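Can a Machine Do Your Tidying Yet? Household Tips from the Flurna Workshop Pages

Clearing off the furniture is the chore people most want to hand over, and it is still one of the hardest for a machine. 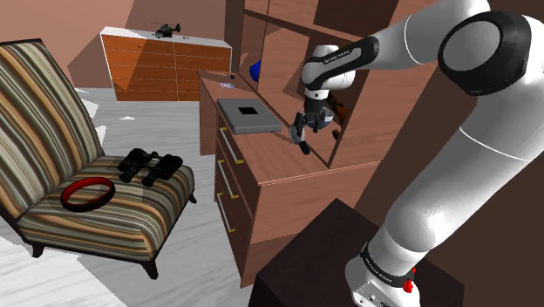
Readers keep asking whether they should wait for a home robot before sorting out the spare room. Don't wait. The arms sold for small shops can pick up a known object from a known spot all day long. A dresser top at home has different things on it every evening, and most of them don't belong there.

What machines can manage now

Vacuuming open floor. Mopping it, if the rugs are up. Mowing a plain lawn. On the shop floor, loading the same part into the same fixture.

Lifting one solid item off a flat surface and setting it on another also works, provided the item is light enough and there is room for the fingers on both sides.

What they still do badly

Flat things. A closed laptop lies tight against the wood and gives a two-finger gripper very little to get hold of. You slide it to the edge with your palm and lift it from there without thinking. A machine has to be taught that.

Drawers. A long bar handle is easier than a small round knob, but the drawer may stick, and pulling harder is the wrong answer if something is jammed behind it.

Deciding where things go. Binoculars left on an armchair could belong on a shelf, in a case or by the back door. You know which. The machine has to be told.

Cost

The Kettunen bench arm we priced in July came to 1,887 before the gripper and mount. The Greltov was cheaper but needed a heavier stand. For that money you can put good shelves in every room of a small house.

Tips that help now, and will help a machine later

Give every loose item one home and keep it there. Label the inside of the drawer if other people in the house put things away.

Leave a hand's width between objects on open shelves.

Keep seats clear. Anything put down on a cushion tends to stay there, and soft surfaces are hard for a gripper because things sink and tip.

Fix sticking drawers. Take the drawer out, rub a plain candle along the runners and slide it in and out 6 times. Tighten the handle screws while you're at it.

Swap knobs for bar handles when you next refinish a dresser. Mark both holes with a paper template before you drill.

Pick one tray for small stuff and empty it at the end of the week.

We plan to try the Rudow mobile base next, the one with two arms. Reader reports on it are welcome, especially from anyone who has used it on stairs or thick carpet.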